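Working Rules for a Shared Two-Arm Cell
Student project report, Utell course in automation
February 6, 2024

1. Purpose of the project

Our group was asked to write a set of working rules for a cell where two arms stand on one rail and use the same table. The arms can reach into the same area, so the usual rules for a single arm are not enough. We read the lab handbook, which is called Roman by everybody here, and compared it with what students do in practice. The handbook has 82 pages, but only 9 of them speak about shared space.

We did not study the control software. Our rules are for people who prepare the table, start a task and leave the cell in good order.

2. The cell

Both arms are fixed to black mounting plates on a metal rail at the front. Parts are given in an orange tray, and a white square plate with upright pegs is the second work position. Tool cases stay at the rear of the table. Each arm carries a purple cable, and these cables are the subject of rule 3, which took us the longest time to agree on. 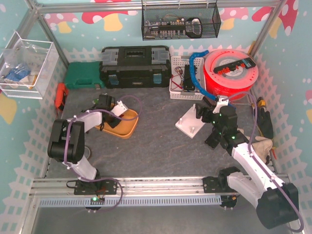

3. The rules

Rule 1. Before a start, the operator says aloud which arm will move first. The second person repeats it.

Rule 2. The tray belongs to the left arm and the peg plate belongs to the right arm. An exchange of these positions must be written in the Kikasari log.

Rule 3. A cable may make a loop, but the loop must not go under the gripper at any point of the planned motion. Check this with the arm at its lowest position.

Rule 4. Gloves and hand tools are placed on the table only if the task needs them. Pliers lying beside the tray, for example, must be named in the task sheet.

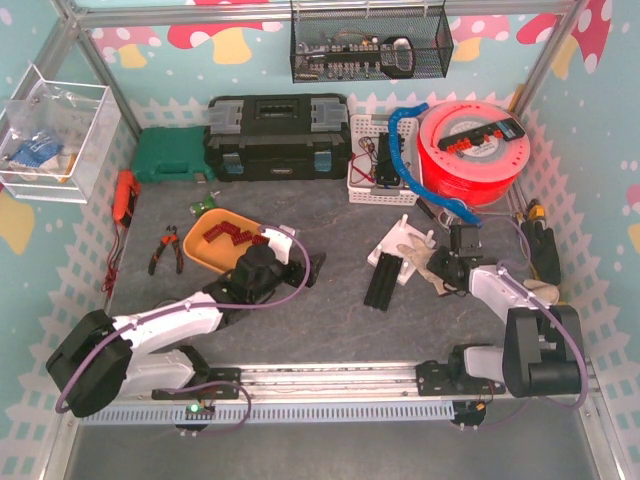
Rule 5. The operator does not put a hand over the rail while either arm is enabled. The old text said "while moving", and we found this too weak, because an arm that waits can start again.

4. Trial and result

We used the rules from June until the end of the project, in 481 runs. The rule most often broken was rule 4. Rule 1 felt strange to most students in the beginning, but later they did it without a reminder. We propose to add all 5 rules to the handbook, with rule 3 on a separate page together with a drawing.

One question stays open. We could not decide who is responsible for the log when three people work at the cell.

Related reports
Labeling of cables in teaching labs
Plistari: a checklist tool for small work cells
Emergency stop placement, second version
How to write a task sheet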